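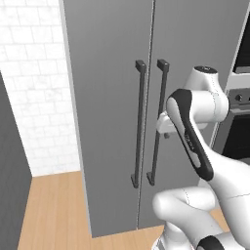

So I finally got the handle thing to behave. Mostly! It's past midnight, there's cold tea next to the keyboard and I want to write this down before I forget which of the settings I changed.

If you missed the last couple of posts: I'm trying to get an arm to open kitchen doors, and I'm doing the whole thing in simulation first, on the old desktop in my spare room. The real arm lives at Kellside, our shared workshop, and you have to book it, and Tarun Nishad has it most evenings in December for his bread slicing project (don't ask, but also do ask, he loves talking about it). So the sim is where I get my hours in.

The hard one was always going to be the fridge. I call it the fridge, Uzma says it's a pantry, the model file just says "tall_unit_2" so we're both right. Two doors, two long bar handles, and they sit really close together on either side of the seam. My first planner had no opinion about which handle it was supposed to go for. It would aim for the right one, drift a bit, and end up with a finger against the left one, and then the solver would get upset and the whole arm would start shaking like a wet dog.

What I changed, for anyone playing along:

The approach now comes in from the right side, about halfway up the bar. I used to come straight at the door from the front and that left no space for the second finger at all. Coming in at an angle feels wrong when you watch it but the numbers are so much better.

I added a stop 55 mm short of the handle. The arm parks there, checks where it thinks the bar is, and only then creeps in. Nouhaila Salem suggested this weeks ago and I said it would be too slow. It adds 3 seconds. Sorry, Nouhaila, you were right and I owe you lunch.

I also fattened up the collision shape on the elbow. It kept swinging low and brushing the door near the floor on its way in, and I didn't notice for ages because I was only ever staring at the gripper.

I left it running overnight and got 400 tries out of it. Most of them ended with the door open, which made me do a little dance in my socks. The ones that failed nearly all failed the same way, with the fingers closing a bit early and just pushing on the edge of the bar. I think that's my timing and not the friction value, but I've been wrong about friction before (see the Borkimora post, ugh).

Things I still haven't sorted: the door opens TOO easily. There's no seal on it in the sim, it just floats open, and any fridge I've ever met puts up a fight. Zubaida Lodhi says she has a luggage scale I can hook on a real handle to get a pull reading, so I'm going to go round her house and yank on her fridge like a weirdo. Then I'll put that number in and probably break everything again.

After that it's the oven next door. Knob first, I think, then the door. Wish me luck, and if you've done anything with pull-down doors please leave a comment, I'm starting from nothing.

11 comments | 24 shares

Recent posts
Borkimora, or how I lost a weekend to friction
Gelon gripper pads: cutting my own
Why seed 752 hates me
Fouzia's guest post: wiring the Hayat e-stop box

Contact | All posts copyright their authors | Back to top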